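Utimetti Bench Forum

Posted by saltflat_dee, Sunday, 9:40 pm

Cable slack and fingertip wear on a two-arm bench cell

Hi all! I finally have my two-arm cell running and I'm completely hooked. The job is small: one arm steadies a black connector module on a yellow mat, the other brings in the little colored pieces and seats them in the slots. When it goes right I could watch it all evening.

Two things bug me. First, the wrist cables. They have enough slack for the long reaches, but when both grippers come together in the middle the loops end up down on the mat, and twice now one has nudged a piece I'd set out for the next pick. Second, the fingertips on my right arm. I've done 3105 picks on this set (the controller keeps count, bless it) and the red pieces have started to twist a hair as they go in. Is that wear, or is my tool point off? I re-taught the point after 300 picks and haven't touched it since.

Posted by Kudadura_Nights

Ooh, a connector cell! I love these. I'd bet on the tool point before the rubber or plastic or whatever your tips are made of. A tip can look awful and still place beautifully. Mine look as if somebody fed them to a dog.

Close the fingers, bring the tip down over a mark on the mat, then turn the wrist half a turn and see where the tip ends up. If it wanders off the mark, re-teach and try the red piece again before you order anything. Run it slow, too. I drop to 30 percent speed for the last bit of travel and it made a huge difference — I went from babysitting every insert to making coffee during them.

For the cables, clip them higher up the arm. That's all I did.

Posted by torque_and_toast

Seconding the wrist test, but please don't just clip the cables higher and walk away! I did that, and on the first big wrist turn it pulled tight and tugged the plug. What you want is a loop that stays behind the gripper. Take each arm by hand to its farthest reach, turn the wrist both ways, and leave a hand's width more than it needs at the worst spot. Then clip on the forearm side of the wrist joint, never across it. Do the other arm separately, it won't want the same length.

Now the tips, my favorite subject. I keep a log, and on my Afolabi fingers the twist showed up at 625 picks when I was gripping too hard and far later once I backed the force off. So the number on your counter doesn't say much on its own. Check these with the power off:

- Close the fingers and look along the seam. You want contact the whole way down. If they touch at the points and gap lower down, the mounts have shifted.
- Brush the gripping faces with a dry toothbrush. Dust packs into the ridges and the part skates on it.
- Feel the very ends for a rolled edge. Scuffs on the outside are only cosmetic.
- Snug the finger screws evenly, a little on one side and a little on the other, then re-teach the point. Always in that order or you'll be doing it twice.

Do buy tips as a pair. I swapped one side only, once, and every part sat crooked until I gave in and changed the other. Vernex sells them singly, which is how I got talked into it.

My own bench is below, both arms together over the mat first and then two close ones at the connector. Look at the pale worn points on the open black fingers in the second one — still in use, still happy!
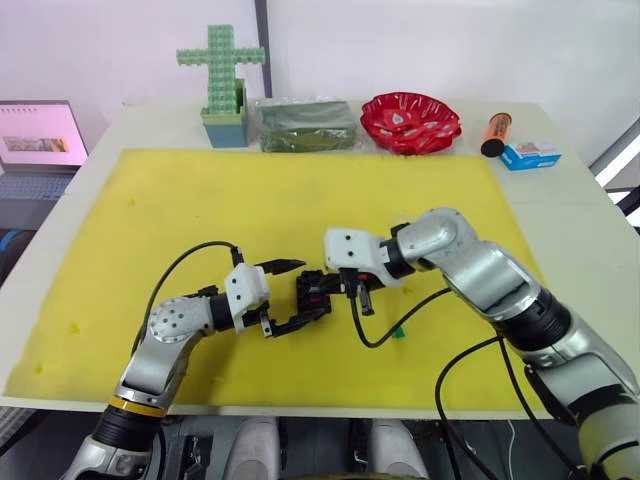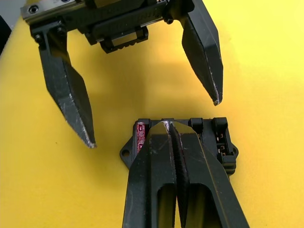
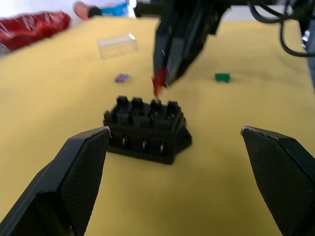 Filed under: Robot Cells > Grippers and Cabling

saltflat_dee added: Wrist test done and the tip walked right off the mark, so tool point it is! Brushed the faces as well and an embarrassing amount of dust came out. Re-teaching tomorrow, cables after that.

We use cookies to keep you signed in and remember your forum settings. Accept | Settings

Contact the moderators | © Utimetti Bench Forum | Back to top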